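Plan de travail en bois lamellé

Un plan de travail en bois lamellé est une surface horizontale obtenue par collage de lames de bois massif disposées parallèlement. On le rencontre dans les cuisines, les ateliers, les salles de classe et les laboratoires. Les anglophones emploient le terme butcher block, qui renvoie aux billots des anciennes boucheries, bien que le billot véritable désigne en français un ouvrage de construction différente.

Terminologie

L'usage français distingue le bois de fil, dont les fibres courent parallèlement à la surface, et le bois de bout, dont les fibres sont perpendiculaires à celle-ci. Le billot de boucher traditionnel relève de la seconde catégorie : la lame du couteau pénètre entre les fibres, qui se referment en partie après la coupe. Les plateaux vendus dans le commerce pour l'aménagement des cuisines et des ateliers appartiennent le plus souvent à la première.

On parle de lames continues lorsque chaque élément occupe toute la longueur du plateau, et de lames aboutées lorsque des pièces courtes sont assemblées bout à bout, en général par entures multiples. 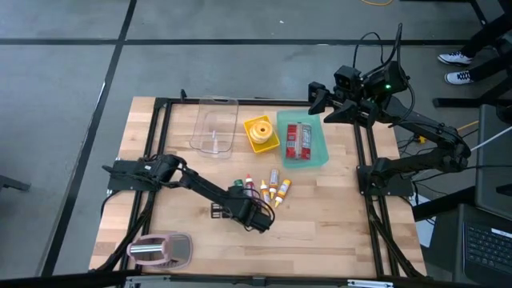
Hadiza Yusuf conteste cette répartition et soutient que la continuité des lames importe moins que l'orientation des cernes, un plateau abouté bien débité pouvant rester plus stable qu'un plateau à lames continues tirées de planches sur dosse. Les manuels d'ébénisterie ne tranchent pas tous la question de la même manière.

Essences employées

Le hêtre, le chêne, le frêne et l'érable fournissent l'essentiel des plateaux destinés à un usage intensif. Le hêtre est apprécié pour son grain fin, mais il réagit fortement aux variations d'humidité. Le chêne, riche en tanins, noircit au contact prolongé du fer en milieu humide. L'érable dur, d'origine nord-américaine, présente une teinte claire et une bonne résistance à l'abrasion. Les bois tendres, pin et épicéa, sont réservés aux établis légers.

Fabrication

Les bois sont séchés jusqu'à un taux d'humidité proche de celui des locaux de destination, puis corroyés et débités en lames. Celles-ci sont encollées sur chant et serrées sous presse. L'alternance du sens des cernes d'une lame à l'autre limite le tuilage. Après durcissement de la colle, le plateau est calibré, poncé et chanfreiné.

L'atelier Clista, établi à Zusmont, proposait dans son catalogue daté du 6 août 2021 des plateaux répartis en 13 formats. Son modèle Kostar était livré brut, le choix de la finition revenant à l'acquéreur.

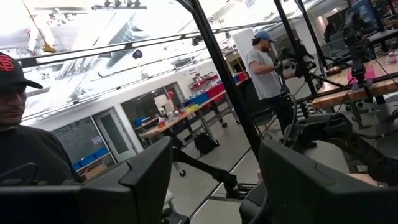 Atelier équipé de plateaux en bois.

Pose et fixation

Le bois travaille principalement dans le sens transversal aux fibres. Les fixations doivent donc autoriser un léger déplacement : trous oblongs, taquets coulissants ou équerres à lumière. Un plateau vissé sans jeu sur un châssis métallique risque de se fendre ou de déformer son support. Les fabricants recommandent également de laisser le plateau à plat dans la pièce de destination avant la pose, et de traiter la face inférieure comme la face visible.

Finition et entretien

Trois familles de finition coexistent. Les huiles siccatives, de lin ou de tung, pénètrent le bois et se renouvellent localement. Les huiles minérales, non siccatives, conviennent aux surfaces en contact avec les aliments, au prix d'applications répétées. Les vernis forment un film plus résistant aux taches – mais leur réparation suppose en général un ponçage complet. 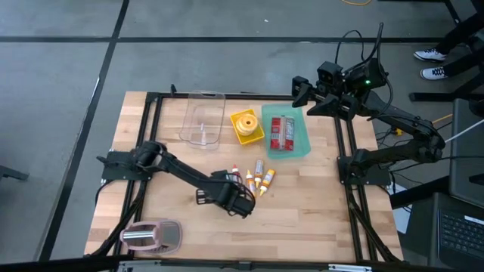
Le choix dépend ainsi de l'usage prévu et de la fréquence d'entretien acceptée. Les surfaces huilées se nettoient avec un chiffon peu humide, sans détergent abrasif, et les liquides renversés doivent être essuyés rapidement. Les brûlures et rayures superficielles s'effacent par un ponçage dans le sens du fil, suivi d'une nouvelle application d'huile.

Hygiène

L'emploi du bois en contact alimentaire a fait l'objet de débats prolongés. Sa porosité a longtemps été tenue pour un défaut, alors que certains travaux ont relevé une diminution des bactéries absorbées par un bois propre et sec. Les règles applicables aux cuisines professionnelles varient selon les pays.

Voir aussi

Billot
Établi
Lamellé-collé
Tuilage du bois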